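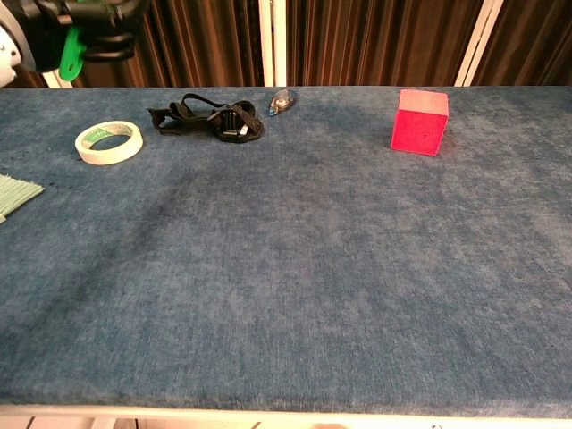
The blue table, with the masking tape and the other things still on it.

I have been told, more than once and by people who own fewer tools than I do, that the answer to a messy work table is felt. Cover it, they say. Small parts stop rolling, nothing gets scratched, the room goes quiet, and you start putting things away because the surface looks so nice you can't stand to clutter it. Yara Rawashdeh has been saying this to me since October. She is a good friend and she bakes, and I mention the baking only because she has never had to get dried glue out of anything.

I gave in. The table is covered in a fuzzy, felt-like blue fabric, and I've been living with it long enough to have opinions.

The rolling part is true. I'll give her that one first. A bead, a screw, a pen cap, whatever you drop stays more or less where you dropped it. On the bare top I used to lose a washer a day to the floor. If you do small work and your floor is the kind with gaps in it, you might stop reading here and go buy a couple of yards.

The quiet part is half true. Setting a thing down is quieter. Hammering on it is exactly as loud as before, and now the thing you are hammering sits on something soft, so you hit it twice as many times. I went back to doing that on the step outside.

As for scratches, the table came from Haddadin, the used office place in Rudbridge, and it was scratched when I got it. I was protecting somebody else's scratches.

Now the lint. Every article about this (I read a stack of them, and they all seem to have copied from the same one) says to run a lint roller over the cloth "as needed." As needed is every single time. It's a fuzzy surface, it holds on to fuzz. Snip a thread over it and the thread is part of the table. There are specks over on the left that I've gone at with the roller, with tape wrapped around my hand, and with the vacuum hose, which sucked the cloth up into the nozzle and pulled it crooked. I have decided they are the pattern. It's a mottled blue, something like old jeans, and it forgives a lot as long as the mess is dark.

Which brings me to the masking tape. Tala Masri, who lent me the roll and may or may not want it back, told me to use masking tape to mark out zones right on the cloth. One zone for work in progress, one for tools, one for "decide later." She got this from a course. The course was 131 dollars and came with a workbook. I tried it for two days. The corners of the tape came up, and when I peeled off the rest it took a nice coat of blue fluff with it. So I had a bald-looking stripe and a strip of hairy tape. Tape on hard surfaces, fine. Tape on fuzz, no.

I also don't buy zones in general. My "decide later" zone took over the other two by dinner on the first day. What has worked better, and it pains me to report something this dull, is keeping the half nearest me bare. Anything can sit along the back. Nothing is allowed to live in front. If I need the space, it's there, and if something is in it, I'm either using it or I have to move it before I go to bed. No labels, no workbook.

So the back is where the leftovers go. At the moment that means the tape, a black strap harness, a little clear plastic dispenser, a red cube and a pale green bristled pad. I could tell you each of those has earned its place, the way people do on the tidy blogs, but I'd be making it up. The harness has buckled something to something else twice this year. It's out because straps tangle in a drawer and I would sooner look at it than untangle it. The dispenser is small enough that if I put it away I'd buy another one. I know this about myself.

The cube I can't defend. It's red, it's a cube. I like having one thing on the table that I can spot from the door.

The pad with the bristles is the only thing back there with a job related to the cloth, and I'm still making up my mind about it. Brushing does lift the crumbs out of the nap, better than the roller does, if you go one direction only. Go back and forth and you're kneading them in. It also seems to rough up the surface a bit more each time, and a rougher surface holds more crumbs, so I may be brushing my way toward needing to brush more. Ask me again when the cloth has gone bald.

A few people wrote in after my last post about the curtains, so, quickly. Yes, I kept the dark brown pleated ones. Everyone wants me to go white or "oatmeal" to brighten the room up. I had white curtains in the last place and I spent three years looking at the dust on them. Brown is a fine color. It hangs there and doesn't ask for anything. I'll admit that brown pleats behind a blue table is not what you'd see in a magazine, and that the corner gets gloomy late in the day, when half of the cloth is in shadow and you can't find a dark screw on it to save your life. That's a lamp problem. I'm looking at lamps. Please don't send me lamps.

Somebody also asked about the Tonon mat, the thick rubbery one with the grid printed on it, and whether I'd tried that before going to fabric. I had a sample from Terer, the craft store out by the highway. It smelled up to the point where I moved it to the porch, and then it curled. It may have been a bad one. I'm not going to pay for a full one to find out.

Would I do it over? I think I'd cover the back half and leave the front as it was. The soft part is good for things that sit. For things you do, measuring, cutting, writing a label, you want something hard under your hand, and I now keep a cutting board leaning in the hall so that I can put a hard surface on top of my soft surface on top of my hard surface. Yara thinks this is proof the cloth is protecting the table from the board.

She's coming by to look at it next week. I'm going to do the lint roller first, on the left side at least.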